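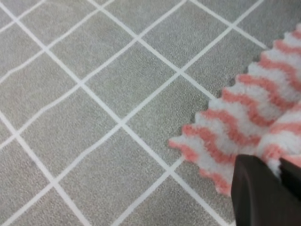 Bezawit Moges
Writer and precinct captain, Zepeda Township

Ifor Voyle is off the ballot. The county party's executive board voted Saturday to put Yatziri Bañuelos in his place for the District 4 commission seat, and the paperwork was filed before the clerk's office closed its drop box at noon. I've had enough messages asking what happened that I'd like to put it down in one place.

Voyle has held the seat for 12 years. He won the first time by 43 votes and after that he didn't have much trouble. He said in the winter that he would run again, collected signatures like everyone else, and turned them in on time. Then in February he told the chair he was thinking about stepping down, and a week later told her he wasn't. After that he stopped returning calls. The board asked him twice in writing to say one way or the other. He answered the second letter with one line, which said he would decide when he was ready.

I don't think he was trying to hurt anyone. I think he was tired and didn't want to be told so. But the filing rules don't leave room for that. If a candidate pulls out after the deadline, the party can't name a replacement and the line stays blank.

What the board did is allowed under our bylaws, though I had to look it up. Two-thirds of the members present can withdraw the party's endorsement, and a commission candidate in this county can't run on our line without it. The vote was well over two-thirds. Tonantzin Orozco, who chairs the board, read the section out loud before the vote so that it would be in the minutes. Voyle wasn't there. His nephew was, and he spoke against it for a few minutes and was polite.

The rest of the slate is mostly what people expected. Kwadwo Osei stays in District 2. He had wanted to move to District 3, where he lives now after the lines were redrawn, but the incumbent there wouldn't give it up and Osei can legally run from either side of Culura Road until the new map takes effect. Districts 1 and 5 are the same names as last time.

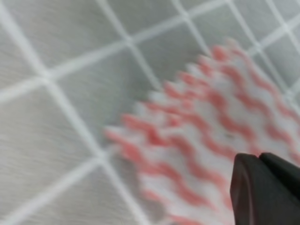 Bañuelos is less known, so I'll say more about her. She ran the water billing office in Flurura for a long time and then served one term on the school board. She didn't run for a second. In the primary four years ago she finished behind Voyle with 718 votes, and she did it with almost no money and a borrowed mailing list. People in the east precincts remember her because she came to the flood meetings and stayed until the end.

I asked her on the phone what she would do about the Savetti contract. That is the trash hauling agreement, and it is the only thing most people in District 4 want to talk about. She said she would vote to rebid it. Voyle had voted to extend it both times. I asked if she had talked to him since the vote and she said she had left a message.

There are things I don't like about how this was done. The notice for the meeting went out by email at 9 p.m., two nights before. It gave the agenda as "slate matters." Some 40 people came anyway, but I know of several in my precinct who would have come if they had known what it was about, and a couple of them have told me they won't be knocking on doors this year. I told them I understood. I also told them I would be by with the walk lists in case they changed their minds.

I would have liked the board to send two people to Voyle's house and sit down with him. Orozco says that was tried and that he didn't answer the door. I have no reason to doubt her. Still, it should have been tried by someone he had known longer. I've known him longer than she has, and I didn't offer, so I'm not in a good position to complain.

The other question I keep getting is whether he will run as an independent. He can. The signature deadline for that is later, and he would need far fewer names than most people think. He told the Zepeda radio station that he had "nothing to add at this time." If he does run, I expect it will split the east side and help the other party, which hasn't been close in that district since before he won it. Their candidate has had signs up for a month already.

For those in my precinct, the old palm cards have Voyle's name on them, so please don't hand them out. Put them in a bag and leave them on my porch. New ones are being printed and I'll bring them around when I get them. If you signed up for a yard sign, you are still on the list unless you write to me and ask to come off it.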